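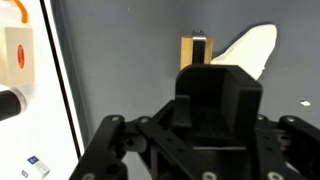

Wood Block and Clip, Gray Wall
Upright tan block with a black-and-silver clip over the front. The silver band bends over the top edge; the small dark knob is at the very top.

About this gallery
This page belongs to the Darnano bench catalog, a record of small blocks, clips and holders kept by Craig Jardine. Entries are listed by object and background. Each has a short caption and, where known, notes on storage and handling. Dimensions are left out until a piece has been measured twice.

Catalog notes
Entry 1115. Filed under Blocks, upright, with a cross-reference to Clips, metal band. The wood species is not recorded. Light, warm-toned pieces are all entered as "tan" so that they sort together.

Background: flat gray. The pale specks on the wall are part of the surface as photographed and have not been retouched. Color should be judged on the wood, as the gray shifts from one screen to another.

Storage
Blocks are kept on end in the Girus cabinet, shelf 8, with the grain running up and down. Clips stay with the block they were cataloged on. If a clip is taken off, tag it with the entry number before it goes in the drawer.

Wipe wood with a dry cloth only. Metal bands may be wiped with a lightly oiled cloth, kept clear of the wood. Do not bend a band to improve the fit; set the piece aside and write "loose" on the tag.

Related entries
1232: Clips, metal band, unmounted
500: Blocks, flat

Corrections
Send corrections to Craig Jardine with the entry number in the subject line. Captions last checked 2023-08-01. The next check is planned for September.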